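Mullex Opens Its Botanical Gin to Members Ahead of the Autumn Release

August 2023

Mullex has confirmed that the second edition of its Dosmont gin will be made available to members of the tasting register before it reaches general sale in October. As the keeper of this blog and a member of the register for four years, I was grateful to receive a sample bottle together with the release notes, and I set out my impressions below.

The first edition was a sound gin which suffered from an excess of citrus. The distillery appears to have taken note of the comments submitted at the time. The peel has been reduced, the juniper is now clearly in front, and a leafy, slightly bitter character has been brought in to follow it. The notes list eight botanicals, of which five were used previously. The proportions have not been published.

Production was overseen by Beatriz Simões, who joined Mullex as head distiller after a long period at Brerka. Readers who know the Brerka range will recognise her preference for a dry finish and a restrained use of sweet spice. In her covering letter she writes that the leaf botanicals were steeped separately and added late, "so that the spirit would keep its green notes without tasting of tea". I believe that aim has been met, although the second glass was more persuasive than the first.

A total of 1,678 bottles have been filled. The label carries the bottle number and the still reference, and the stopper has been changed from the earlier design, which was prone to crumbling. Members may order one bottle each. Any stock which remains at the close of the members' period will pass to Sachdeva, the appointed merchant, who will also supply the trade.

On the nose there is juniper, cut stems and a little white pepper. The palate is fuller than I had expected, with bay and something close to celery leaf. With tonic, a ratio of one part gin to two parts tonic served it best; at one to three the greener flavours were lost altogether. I would not recommend it in a Negroni, where the vermouth overwhelms it.

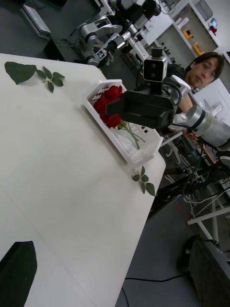
Green leaves and sprigs on a white table.

The question of garnish has been raised by several correspondents. Mullex suggests a strip of cucumber. My own preference is for a single bay leaf, lightly bruised, and no fruit of any kind. Lemon in particular brings back the fault of the first edition.

The Dosmont will be entered for the regional spirits awards later in the year, in the contemporary gin category, which attracted nearly 100 entries at the last judging. The first edition was commended but not placed. I shall report the result when it is published.

Members who have not received their order form should write to the distillery, quoting their register number. Comments on the first edition remain open beneath the original post, and tasting notes on the second may be left under this one.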